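Hollenstein Guest House Linen Renewal: Progress Report, September

Prepared by Vinh Phan for Clyde Strickland, Facilities Funding

1. Status

Stage 2 of the linen renewal is under way. Spending is within the approved amount. The dye trial is finished, the wash trial is still running, and the supply contract has not been signed. Completion of Stage 2 moves back by two weeks on account of the delay described in section 3.

2. Fabric selection

Five cloths were shortlisted from the 10 submitted. Selection was made on weight, shrinkage after laundering, colour loss and cost per metre. Two were withdrawn by the supplier before testing. Of the remaining three, the Lurka cloth had the lowest shrinkage and the Drenotetti cloth held its colour best. The third failed on seam slippage and has been dropped.

Themba Hendricks has asked that the colour result be given more weight than the shrinkage result. Shrinkage can be allowed for when the pieces are cut. Uneven fading can't be corrected once the linen is in circulation, and it was the main complaint in the last guest survey. I agree with this and have changed the scoring sheet. The revised scores favour Drenotetti by a small margin.
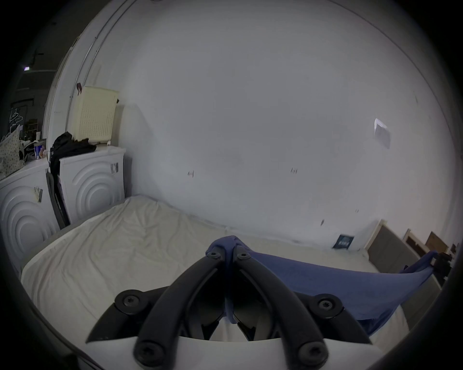
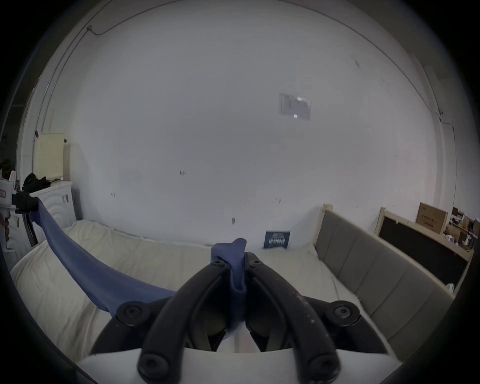
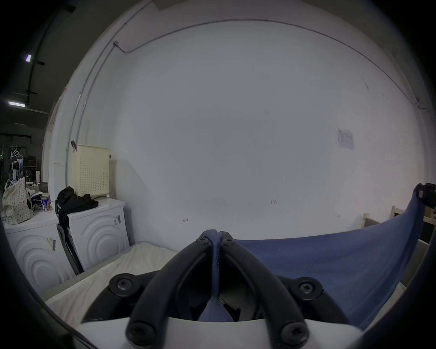
Blue cloth held in a gripper.

3. Laundry plant

The second washer was out of service for part of the reporting period with a failed drain valve. Gebhard Mösli sourced a replacement, but the first part delivered was the wrong diameter and had to be returned. The wash trial was paused until the correct valve was fitted. Running the whole trial through the first washer was considered and rejected, as the two machines differ in spin speed and the results would not have been comparable.

Water hardness at the inlet was also above the range recommended by the detergent supplier. The softener has been regenerated and the setting adjusted. Readings are now taken at the start of each shift and entered in the plant log.

4. Budget

An additional $3000 was approved for plant repairs. The valve, freight and labour have been charged to that line and the balance will be carried forward. No further draw on contingency is expected in this stage. Freight on the main order is still quoted at the earlier rate, which Heikki Peltonen will confirm in writing.

5. Next period

Complete the wash trial on both machines.
Issue the final scoring sheet and recommend a supplier.
Obtain a fixed price for the hemming work.
Agree on the disposal method for the old stock. Herero has offered to take it as rag, sorted by fibre content.

A decision is needed from your office on whether the old pillowcases are included in the disposal count. They were left out of the original inventory.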